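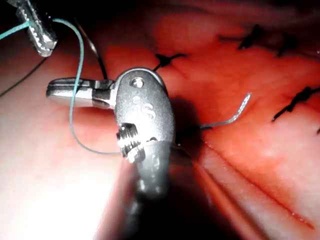
2023-05-26

Home late, feet sore, ate cereal over the sink. I want to get this down before I talk myself into being polite about it.

Catherine Buchanan is back from the Brirkero course and has come home a believer. Everything is now about thread. Which thread, how long, how far the tail, how you hold it between bites. She had all of us in the side room at lunch going on about "respecting the tissue," and I wrote that phrase on my napkin and then couldn't think of a single person in that room who had ever planned to be rude to it. The course cost 2,000 dollars and the hospital paid. I asked what she does differently now. She said she slows down at the corners. I could have told her that for the price of a sandwich.

That's unfair. She sews better than I do and always has.

Still, I'd like somebody to show me the part where the course made the difference. She was good in November, before any of this. Ross Cowie says he can see it in her knots. Ross also said he could see the change in his own knots after he gave up coffee, so I put that one aside.

The big argument of the day was over color. The new packs from Gourlay have a green thread, sort of teal, and Ross swears by it. You can find it against red, he says, and you can find it fast. Fine. I agree that green shows up against red. I learned that with crayons. What I don't buy is the next step, where it shows up better and so the stitching comes out better. The hard part was never finding the thread. The hard part is what the slack does while you are busy with something else. It makes a loop up top where you didn't want one, and it comes down across whatever you are holding, and now you have a nicely visible problem.

I said so, and Ross said at least you'd see the problem. I had no answer to that at lunch and I don't have one now.

Practice in the afternoon. I tied knots for close to two hours at the bench with Maricruz Barajas, who had the log sheet and a bag of pretzels she wouldn't open until we were done. We are all supposed to keep a log now, every practice knot, slipped or held. I've been against the log since it started because it rewards tying a lot of them. Anyway, my total stands at 380. Slipped, 167. I looked at that second number for a while. It's not as bad as it sounds, most of those were early, but it isn't good either, and I notice I only began to trust the log when it said something mean about me.

What does a slipped knot tell you, though? Some slipped because I crossed the throws the wrong way. Some slipped because the thread was stiff and fresh from the pack and hadn't lost its curl. Some slipped because Innes Moncrieff walked by and said "granny" in my ear like a parrot. They all go down as the same little mark. Maricruz says I should write the reason beside each one. I said that would take longer than the knots. She said yes, and wouldn't that do me good. I'm thinking about it. I don't want to be.

The short tail is still my trouble. I pull through too far because I'm scared of leaving too much, then I've got nothing left to grab, and I chase it. Every book says leave a short tail. Nobody in print has ever agreed on how short. One says a finger's width, and whose finger? Innes leaves a tail so long it looks like he forgot to finish, and his hold. Catherine's are tiny and hers hold too. So I doubt it's the tail. I suspect it's that both of them do it the same way every time and I do it four ways depending on my mood.

Kirsty Farquharson came through at the end, looked over my shoulder, said "hm," and left. I've spent the evening on that hm. It could have been a good one. She gives the same hm to the elevator.

She did stop to tell us one thing, and I'll write it down because I half believe it. She said to watch the place where the needle comes out and leave the place where it goes in alone, since that one's already done and you can't help it. I tried this on the last row. The bites were more even. Then again it was the last row, my hands were warm, and I was trying hard because she had been standing there. I'd need to try it first thing in the morning, cold, before anyone arrives, to know if there's anything to it.

The practice pads are another thing. The Zakholm ones are supposed to feel like the real stuff. They don't. They feel like a bath toy. You can haul on a stitch as hard as you like and the pad just sits there forgiving you, and then you get to real tissue, which doesn't forgive, and the same pull tears right through. I've said this to three people now and each of them told me the pads are very popular. So is lawn darts, or it was. Maricruz thinks chicken skin is better and cheaper and I'm inclined to go with her, though it does make the whole place smell like somebody's garage by four o'clock.

I should say what went right, because I read back over last week and it was all complaining. The running stitch was decent. I kept the thread out of my own way for most of it by parking the loop off to the left, which is Innes's trick, and I only snagged it once. The spacing was ugly in the middle and fine at both ends. Maricruz said it looked like a smile with a tooth out. She took the better half of the row to show Catherine, and Catherine came back and said I should take the course. Of course she did.

There's a place open in the next one if I want it. I've got the form here under the cereal bowl. It asks what I hope to gain and gives me five lines to say so. I wrote "fewer slipped knots" and it only took up half of one.

My guess is that it's three days of somebody watching my hands and telling me to slow down at the corners. My other guess is that three days of somebody watching my hands would help, and it could be held in a parking lot with string. I don't know that this is an argument against going. The drive to Drernville is long and I'd have to swap two nights with Ross, who will want something for it.

Tomorrow: ask Kirsty what the hm was. Or don't. Bring scissors that cut, the bench pair only chews. Try the needle thing early, cold hands. Write the reasons beside the slips, one day only, and see if it tells me anything I didn't know.

Milk's gone too. Get milk.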